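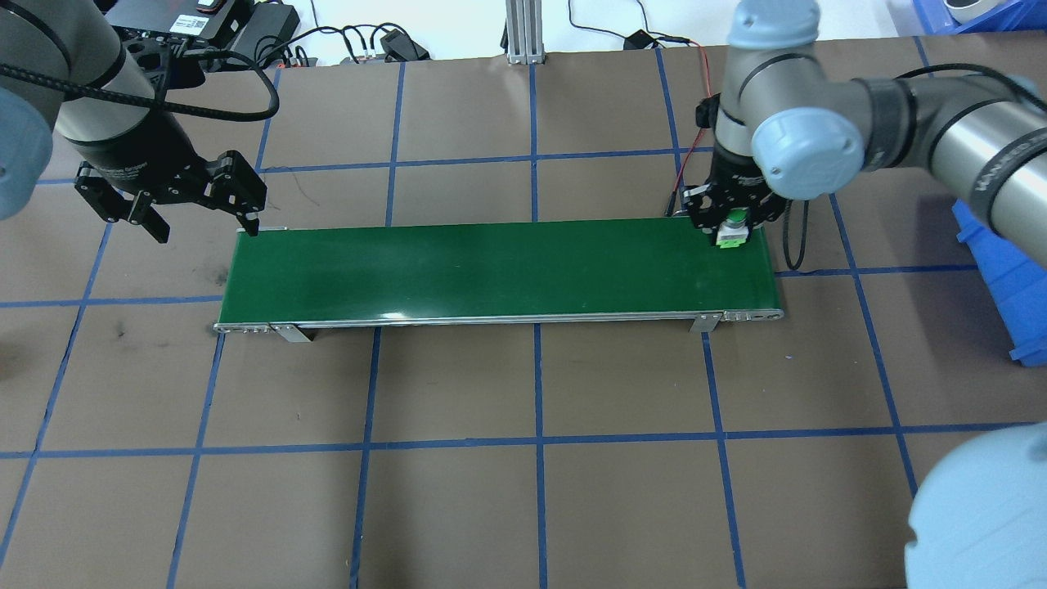
2 min read

Brasta low-tack masking tape, 15 mm: review
Trudy Rakena, 2024-01-22

I bought three rolls of Brasta tape in April to replace the Wunderlich tape I had used for layout work. Most of it went onto painted drywall, primed pine and a varnished bench top. The last roll is nearly finished.

Unwind force is low and even. The tape tears cleanly by hand across the width, with a slight tendency to run if pulled at an angle. Residue on varnish was nil after two weeks. On bare pine it lifted a few fibers along the grain, and I would not use it there. Paint bleed on smooth drywall was minor once the edge had been pressed down with a plastic card.
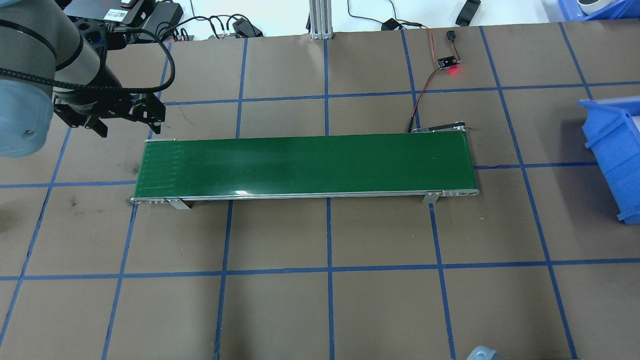 Straightness over distance is the weak point of any crepe-backed tape, and Brasta is no exception. The backing stretches under hand tension, then relaxes after it is laid. Blue painter's tape run in a grid over brown kraft paper shows the usual result: several of the lines bow gently, and the cells come out only roughly square. For marking zones this is acceptable. For a paint edge longer than an arm's reach, snap a chalk line first and lay the tape to it in short pulls.

Ute Tiedemann prefers the Hiltari tape for this reason – it has a stiffer backing and stretches less. It also costs more and does not follow curves well.
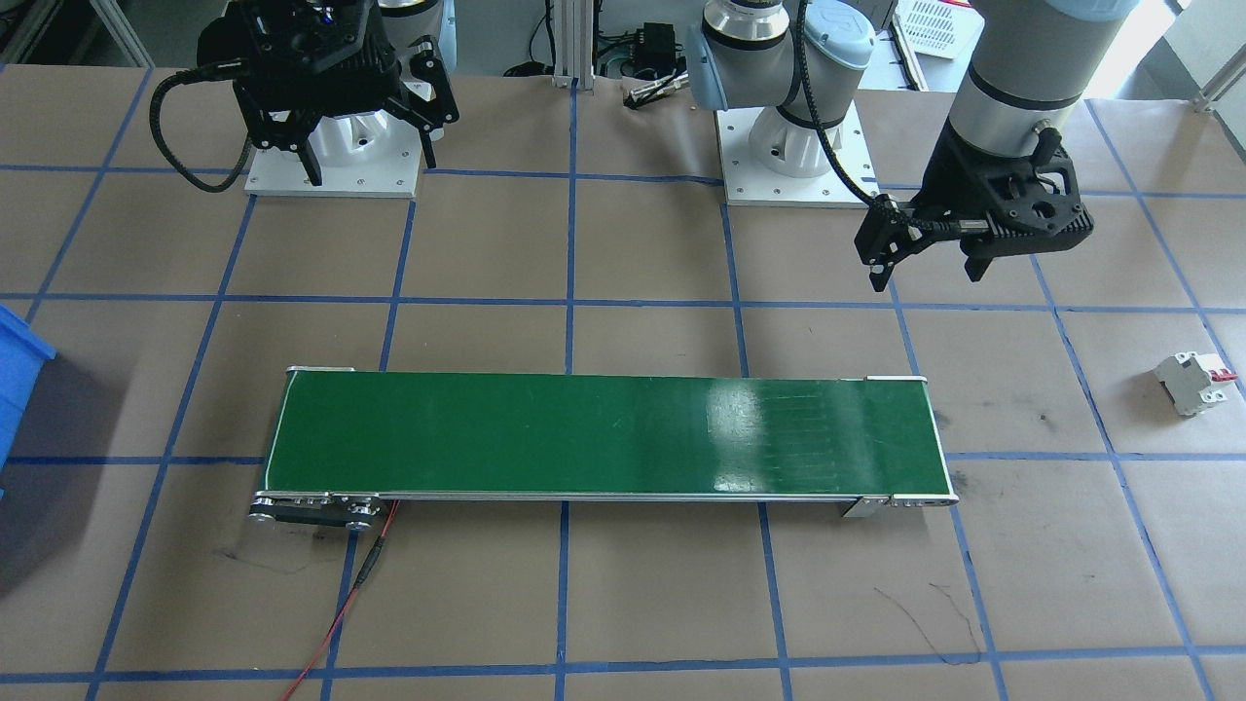 Around window trim the extra stretch in the Brasta is useful, and I had no lifting on inside corners. Storage matters too. A roll left on its side on a dusty shelf picked up grit along one edge and tore badly from then on.

Rating: 3 out of 5. I will buy it again for walls and use the Hiltari for long edges.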